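Drelleck Towels: teleoperated cloth handling demonstrations

README for the March release

Drelleck Towels is a set of demonstrations in which a person drives a robot arm by remote control and works through heaps of towels and small cloths on a table. We love this data and we hope you will too! Cloth is wonderfully awkward stuff (it slumps, it sticks to itself, it hides its own corners) and we wanted a set that keeps all of that in, with plenty of mess left on the table.

What you get

There are 124 sessions in this release, split into 900 episodes. An episode starts when the operator takes control and ends when they let go of the controls, whatever state the cloth is in by then. Each one comes with:

- video from a fixed camera at the workspace
- joint positions and gripper opening, in the arm's own units
- the operator's commands, as sent, before any smoothing
- a short note typed by the operator at the end

The notes are optional and some are blank. Others run to a whole paragraph, and those are often the best part of the set if you want to know why a grasp was tried twice.

How the demonstrations were made

Operators used the Hotard hand controller, with the Arruda driver passing its movements to the arm. No scripts and no fixed order: the task sheet asks for cloths to be picked up, moved and put down in a neater state, and leaves the rest to the person at the controls. We were surprised by how different people's habits are. One operator pinches near an edge and lets gravity do the opening out, another goes straight for the middle of the heap and sorts it out in the air. Both are in here, and both are labelled with an operator number so you can keep them apart.

The cloths are a mixture of thick looped towels and smaller, lighter pieces. Thick ones are easy to grab and hard to lay flat. Thin ones are the other way round, and you will see operators slow right down for them.

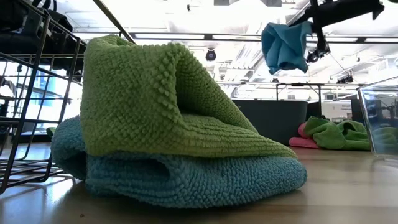 Drandness wrote on the tracker that the thick towels nearly put them off the set altogether, as their first policy kept closing on two layers at once, and that training on the raw commands in place of the smoothed ones is what sorted it. They also asked for a flag on episodes where the operator lets go and grasps again. We thought that was a great idea, so the column regrasp is now in the index file. It was filled in by hand and the borderline cases are a matter of taste, so do send corrections.

Getting started

Unpack the archive and you should find the folders episodes, notes and tools, plus index.csv. The full set takes up around 400 GB. If that's too much for your disk, fetch index.csv first, filter it to the rows you want and pass it to tools/fetch with the option --only.

To look at a single episode, run tools/replay with its number. It plays the video beside the command traces, and the space bar pauses both.

Known problems

- Camera and joint clocks drift apart slightly in long episodes. Use the aligned timestamps unless you have a reason to do your own.
- Daylight changes a lot between sessions, and bright patches can wash out. We left exposure alone.
- Gripper opening is missing from 2 sessions. They are marked in the index and still fine for video work.
- Cloth colours in the notes are whatever the operator called them, so teal, blue and green overlap quite a bit.

Splits

The held-out split is by operator, never by episode. Please keep it that way when you report results, or the numbers will look far rosier than they should.

Contributing

Corrections to the index are very welcome, and so are new notes on old episodes. Open an issue with the episode number in the title.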